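4.2 Clearing a Mixed Tabletop

The second group of trials in the Nurnine study concerned a chore that most adults complete without thought: removing everything from a table and placing it in a tub. The task was chosen from a household survey carried out during the planning stage, in which respondents ranked clearing a surface among the jobs they would most readily hand over to a machine. It was also chosen because it resists shortcuts. A dishwasher loads one class of object in fixed positions. A kitchen or craft table at the end of the day holds whatever people have left on it.

Objects were selected to differ in stiffness, weight, surface and outline. The set included produce, a cloth, a sponge, a spoon and small open cups, together with a large plastic tub as the destination (Figure 6). No object was fixed to the table, and none was given a marker or tag to assist recognition. Items were laid out by hand before each trial, with the single requirement that the tub be empty at the start. Placement was otherwise left to the staff member on duty, who was asked to avoid neat rows.

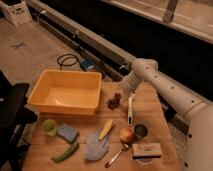
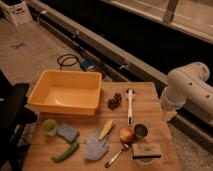

Figure 6. Tabletop layouts with the yellow-orange tub empty and the robot arm at the right. Source: Nurnine study, Jelislow Laboratory.

A total of 345 trials were run over the reporting period. Of these, 200 used the Frade planner, which selects the next object by estimated ease of grasp, and the remaining 145 used a fixed order supplied in advance. A trial was scored as complete when every item rested inside the tub and nothing had been dropped to the floor. Partial results were recorded but are not counted as completions in this section. Staff did not touch the table once a trial had begun, except to stop the arm for safety.

Rigid objects with a clear outline presented little difficulty under either condition. Fruit was lifted reliably when it stood apart from its neighbors. Results fell when two objects were close together, as the fingers required clearance that the layout did not always allow. In such cases the arm often pushed the second object away while closing on the first, and the system then had to locate it again. This added time but seldom ended a trial.

The cloth was the most frequent source of failure. A crumpled cloth has no stable shape, and the point at which it can be pinched changes each time it is moved. When another item rested on the cloth, the planner was expected to remove that item first. It did so in most trials, but 47 trials ended with both lifted together and one of them dropped. We regard this as an error of judgment in the planner, because the grip itself held in nearly all of these cases.

The spoon raised a different problem. A thin object lying flat leaves almost no space beneath it, and the fingers must meet the table surface to reach it. The force limit was set low to protect the wood, and the arm repeatedly halted before contact was made. Raising the limit for this item alone corrected the fault in later trials. A household product could not depend on such an adjustment, as it would not know in advance which thin objects it was going to meet.

Speed must also be considered. The median completed trial took 8 minutes. An adult member of the staff, asked to clear the same table at a normal pace, finished in well under one. Whether this difference matters depends on the setting. In an occupied kitchen the delay would likely be judged unacceptable. In a workshop after closing, where no one is waiting for the table, it may be of little concern.

These findings are consistent with those reported in Section 4.1 for the Stomine sorting bench, where shop-floor parts were handled with fewer failures but were also far more uniform. Taken together, they suggest that the present system can perform the chore under light supervision and cannot yet be left to perform it alone. The handling of soft and overlapping items is taken up again in Section 5, where a revised planner is tested on the same set of objects.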